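Home Features Food Travel Archive Subscribe

The Sweet Jar Years

Why a paper bag of something sticky still matters in Cinham

If you come into Cinham by the lower road, past the allotments and the old weighbridge, the first shop you reach is the sweet shop, and I have never managed to drive past it. My mother couldn't either. She used to say she was only stopping to ask after the owner's knees, and then she would come out with half a pound of aniseed balls and a guilty look, and we would all have blackcurrant fingers by the time we got home.

The shop has been run by Obadia Sang for 23 years now, and he took it over from a couple who had kept it since before decimal money. They left him the scales, the brass scoop and a ledger of every sweet they had ever stocked. There are 394 entries in it, in three different hands, and he'll let you read it at the counter if he isn't busy. Some of them I had forgotten entirely (does anybody else remember barley fish?) and some I'm sure were never sold anywhere else.

"People ask for the ones their grandparents had," he told me, weighing out pear drops for a boy who had changed his mind twice. "They can't always tell me the name. They tell me the colour, or what it did to their teeth."

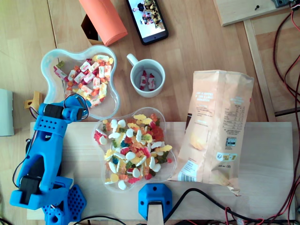
A town built on sugar

It's easy to forget that Cinham once made its own. The Goluditz works stood behind the station, a long brick building with a clock that ran four minutes fast, and at its busiest it gave work to 200 people, most of them women, and a good many of them from the same six or seven streets. They boiled, pulled, cut and wrapped, and on a still morning you could smell which flavour it was from the school playground. Peppermint days were the best. On liquorice days we kept the windows shut.

My aunt was a wrapper there for most of her working life. She could twist both ends of a paper in one movement without looking down, and at Christmas she did it to everything, walnuts and buttons and once my uncle's collar studs. She always held that a sweet without a wrapper was only half a sweet. The rustle was part of it, she said, and so was the little square you had left over afterwards to fold into a boat.

I think she was right about that. Put a dish of wrapped sweets in front of any group of grown men and women and watch how long they take to choose, and how they turn the papers over and have a rummage for a particular one underneath. 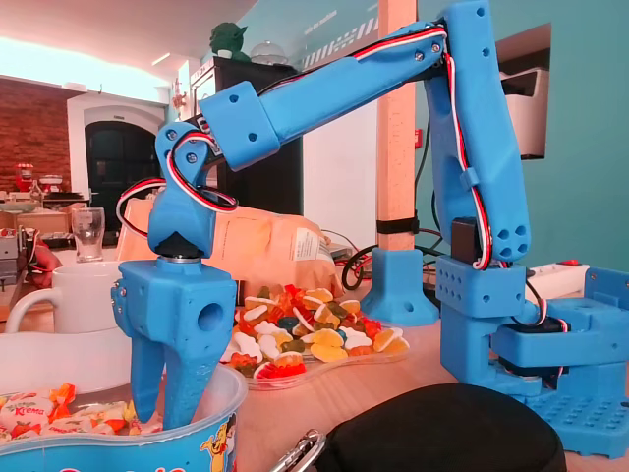 Wrapped sweets in a tub, always an invitation to dip in.

The works closed when I was in my teens, and for a while it looked as though the whole business would go with it. Then a small firm called Sarkano took on two of the old copper pans and a few of the boilers' recipes, and they have been turning out hard sweets and chews in a unit near the canal ever since. They make a ginger toffee called Mabula, and it's the nearest thing I have found to the one my aunt brought home broken in a bag. It's a little softer than hers. I've stopped complaining about it, mostly because I've usually got my mouth full.

The right dish for the job

Every house I knew as a child had its own way of putting sweets out, and you could tell a great deal from it. My grandmother had cut glass with a lid that rang like a bell, so there was no hope of helping yourself quietly. Next door they used a biscuit tin. The minister's wife had a saucer, with exactly one each, and we were expected to be grateful.

These days I'm far less particular. Anything with a rim will do, and if company is coming I'll fill whatever is clean and dot it about the table so that no one has to stretch. A mug does perfectly well for the last few.

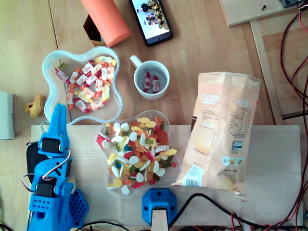 Chews piled in a flower-shaped bowl, with two more sweets in a white mug.

Back at the shop, Obadia still keeps the ledger up to date. He added a sherbet lime in April, the first new line in a good while, and wrote it in with the same sort of blue-black ink as the couple before him. He let me choose a bag on the house. I took ages over it, and there was a queue behind me by the end.

Comments (3)

PearDropPat
Barley fish! Yes! Orange ones with a scale pattern on the side. My nan kept them in her coat pocket and they always came out with fluff on.

R. from the canal end
The works clock was five minutes fast, not four. I was late home by it often enough to know.

Tilly M
Does he post? I'm four hours away now and I'd dearly love a quarter of the aniseed balls.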